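Software Engineer, Manipulation Planning and Control
Skernlow — full time, on site

Skernlow writes the software that lets robot arms do household work. We don't build arms. We write the layer between the camera and the motor commands: scene estimation, grasp selection, motion planning, and the tools our own people use to find out why a run went wrong. We are hiring one engineer for the planning and control team, to start in September.

The team has 7 people and is led by Haoran Qiu. You would report to him and share an on-call rotation for the test rigs with everyone else on the team. Rotation means daytime only.

What the job is

Most of your time will go to Drirkik, our motion planner. It is C++ with Python bindings and takes a scene, a goal and a set of contact limits, and returns a timed trajectory for one or two arms. It works well in open space. It is slower than we want near large appliances, and it still gives up on problems that a person can see a way through. The first project for the new hire is a rewrite of the part that handles two arms with overlapping reach.

You will also work on Makris, the log viewer. Every run writes joint states, gripper commands, camera streams and planner decisions to one file, and Makris plays them back on a shared clock. It needs better search and a way to compare two runs side by side.

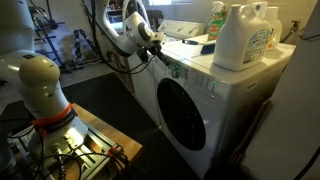

Contact-rich planning is the area where we most need help. Knobs, buttons, latches and doors all ask for a tool path that is exact in some directions and loose in others, and our current cost function treats every direction much the same. On a front-loading washer, the round selector knob and the row of small buttons share one narrow panel above the door, so a few millimeters of error can put a finger on the wrong control. A detergent jug and a spray bottle standing on top of the machine have to be in the collision model too, along with the cables that hang from the arm. Cables are the hard part. We model them as padded volumes today, and the padding rules out motions that would be fine.

What you will do

Write and review C++ and Python every day.
Profile the planner and bring down its worst-case times. The regression set holds 79 scenes, and each change is run against all of them before it is merged.
Tune impedance control on real hardware and write down the settings so that others can repeat them.
Work with the perception group in Drestelitz, who own pose estimation for handles and controls. Expect a video call most mornings at 9:30.
Fix things in the test tooling when they break.

What we need from you

Solid modern C++, and Python good enough that others can maintain what you write.
Practical experience with motion planning, trajectory optimization or force control. A degree in the subject is fine, and so is a few years of doing it.
Time spent running code on a physical arm. Simulation alone is not enough for this role.
Clear written English. We keep design notes for every larger change and people read them.

Useful, but we can teach it

ROS 2, real-time Linux, GPU collision checking, camera calibration, behavior trees.

Hours and terms

The week is 40 hours. Hardware work is done on site; you may take planning and writing days at home once you have settled in. The position is permanent after a trial period. We pay for relocation within the country.

How to apply

Send a resume and one page on a planning or control problem you worked on — what you tried first, what failed, and what you kept. A link to code is welcome but not required. Please leave out cover letters.

The process is a short call with Haoran, a paid programming task, and one day on site with the team, including a session on a rig. We reply to every application within 7 working days.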